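Ploltero @ploltero_ag
2024-04-10

Kurzes Update aus der Roboter-AG, bin eigentlich schon auf dem Sprung. Thread 👇

Projekt heißt jetzt offiziell Venura. Ziel: Arm soll Kabel aufwickeln. Klingt banal, ist es nicht. Kabel machen was sie wollen

Also erstmal von Hand vormachen und filmen. Aufwickeln, nochmal, nochmal. Grünes Kabel zuerst, hebt sich gut von der Wand ab

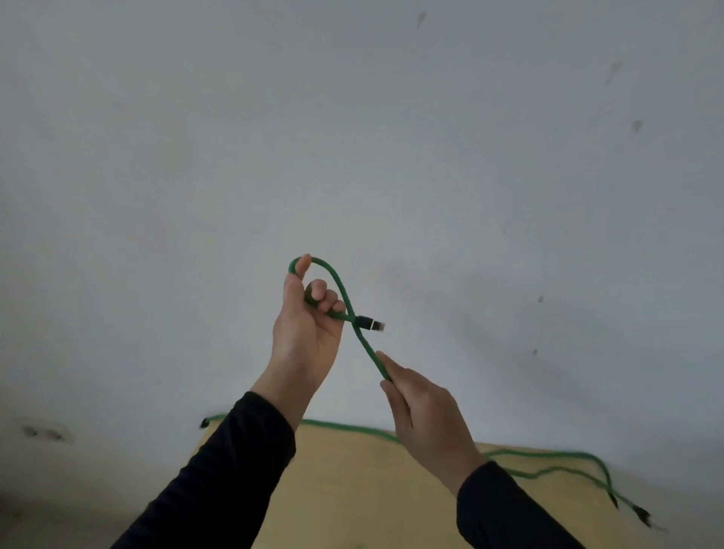
und danach alles labeln. Pro Durchgang etwa 50 Clips, stand jetzt 2576 im Ordner. Die Hälfte davon noch ungesichtet, ich weiss ich weiss

Wer labeln mag: bitte melden!! Gibt Kekse

Kleine Schlaufen sind am schwierigsten. Finger verdecken alles, das Modell verliert dann den Stecker und rät nur noch. Haben dafür jetzt ne eigene Klasse "verdeckt", mal sehn ob das was bringt
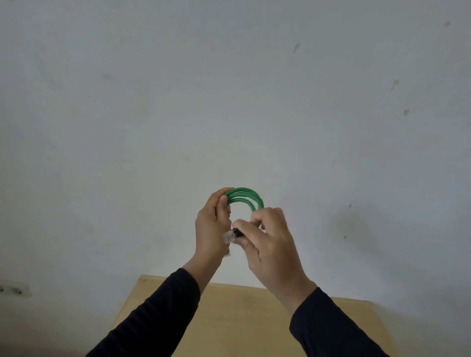 Grünes Kabel in Schlaufen, schwarzer Stecker dazwischen

Training läuft auf dem alten Rechner im AG-Raum. 400 Epochen, Lüfter klingt wie ein Föhn. Bitte NICHT ausschalten, Zettel klebt drann

Nächster Schritt: andere Farben, andere Dicken. Grau vor hellgrauer Wand, da wirds spannend 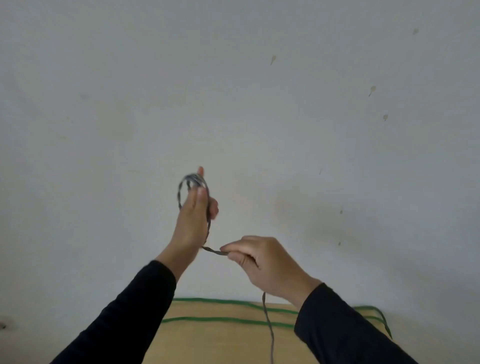
Lesezeit: 1 Min.

Greifer kommt erst dran wenn die Erkennung sitzt. Bis August muss das stehen, dann Vorentscheid. Wir sind grad zu 4, Platz ist also noch

So, Bus. Rest später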